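Search this guide
Reading time: 2 min

4. Comparing two finger sets on the marker-sorting task

This section covers the side-by-side trial of the Hasbridge and Morsy fingers under the Skakano controller. Complete Section 3 (homing) on both arms first.

4.1 Laying out the table

1. Stand the mesh baskets on the table and scatter the markers within reach of both arms. Mix barrel sizes.
2. Leave some markers touching. Isolated markers do not separate the two finger sets.
3. Raise both grippers clear of the baskets.
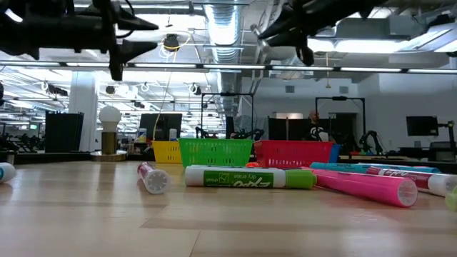 Fig. 4-1. Markers and baskets, grippers raised.

CAUTION: Keep hands off the table while either arm is enabled.

4.2 Checking the wrist cameras

4. Open the left wrist stream in Zusley. Both fingers and the gap between them must be in view.
5. Set the stream delay limit to 63 ms. 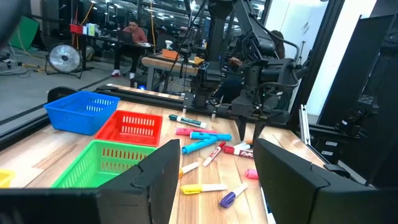 6. Repeat for the right wrist. If the two streams differ in brightness, lock exposure on both before recording.

NOTE: Changing fingers shifts the grasp point. Rerun the offset routine after every change, even when refitting the same set.

4.3 Running the trial

7. Run 300 grasps per finger set. Allow about 2 hours.
8. Log a slip whenever a marker leaves the fingers before release over a basket.
9. Swap finger sets and repeat from step 4. Do not change closing force between sets. 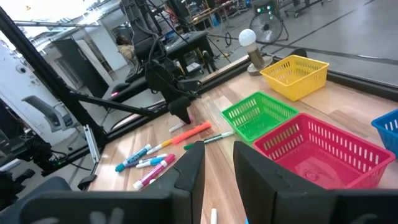 Rocío Magaña writes that her slips fell mainly on thin barrels picked near the cap, and she asks that cap-end grasps be logged in a separate column. The log template has included this column since October.

Doc. 2,726 | Revised 13 November 2024 | Contact Skakano support | Back to top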